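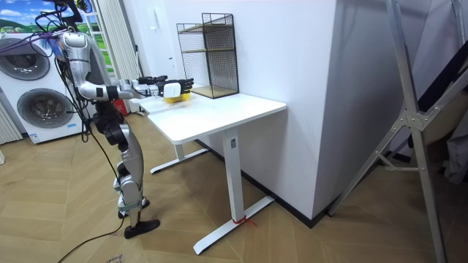

Home & Work | Furniture

Print this page | E-mail this page

Standing room

Jun 4, 2021

By Angharad Nicholas

The first thing people ask about a standing desk is whether it makes your feet hurt. It does, for a while. The second thing they ask is how much it costs, and the answer to that has changed a good deal since I bought mine.

Five years ago a desk that went up and down was something you saw in the offices of architects. Now they are in spare bedrooms, on landings and in the corners of dining rooms where a sideboard used to be. Bremorach, a furniture shop with a warehouse behind the station, sold 1,572 of them in the year to February. The year before that it had sold so few that they were kept in the catalogue under "specialist".

Most of them are much alike. There is a flat top, usually white or oak-coloured, and under it two legs, each standing on a long foot that runs from front to back. From the end the whole thing looks like a T turned upside down. Four-legged versions exist and are steadier, but they take up more floor and you bang your shins on them.

I have lived with two kinds. The first was a Zernano, which goes up by a crank handle on the right-hand side. It takes 30 turns to get from sitting to standing height, and by the second week I had stopped doing it. The desk stayed up for most of the spring and then stayed down until I gave it to my brother. He uses it for potting seedlings and is very pleased with it.

The one I have now is a Godia with a motor. You hold a button under the front edge and it rises with a low hum that can be heard in the next room, though not through a closed door. I change the height several times a day without thinking about it. If you are choosing between a crank and a motor and can stretch to the motor, I would.

Getting the height right

The usual advice is to stand up straight in the shoes you work in, let your arms hang, then bend your elbows until your forearms are level. The top of the desk should meet them there, or a finger's width lower if you type a lot. Write the number down. Mine is 23 centimetres higher than my father's, which caused some trouble when he stayed with us and tried to do his tax return at it.

Anyone tall should check the upper limit before ordering. The cheaper frames stop short, and you find yourself putting the keyboard on a box file.

The top

White tops show everything: tea, biro, the grey smear a sleeve leaves by the end of the week. They also make a dark room lighter, and I would still pick one. Rounded corners are worth having if the desk sits near a doorway. Ours is beside the way through to the kitchen and I catch it with my hip most mornings.

Keep less on it than you would on a fixed desk. Everything wobbles slightly on the way up, and a full mug will slop. I keep the lamp clamped to the back edge and the pens in a drawer unit on the floor.

Floors and feet

The long feet need a level floor. On old boards you will almost certainly have to use the screw levellers underneath, and it is easier to do this before you load the desk. Felt pads help on wood if you plan to drag it out to clean behind it. The Godia is heavy, and it took both of us to shift it even with the pads on.

Leave a gap between the desk and the wall – a hand's width is plenty – so that the top doesn't scrape the paint as it moves. Radiator shelves and windowsills are the other thing to look out for. My neighbour raised hers straight into the sill and took a chip out of it.

Cables

Every lead has to be long enough for the desk at its tallest. Set it to full height first, plug everything in, and then lower it and see where the slack goes. A tray screwed to the underside will hold the extension block, so that only one cable has to run down to the socket. I tie mine to the back of the leg in 2 places and leave a loop at the bottom.

Standing on a mat makes more difference than I expected. A folded bath mat did for the first month, and after that I bought a proper rubber one. I still sit down after lunch, and for phone calls with the bank.

Angharad Nicholas writes about houses and the things in them.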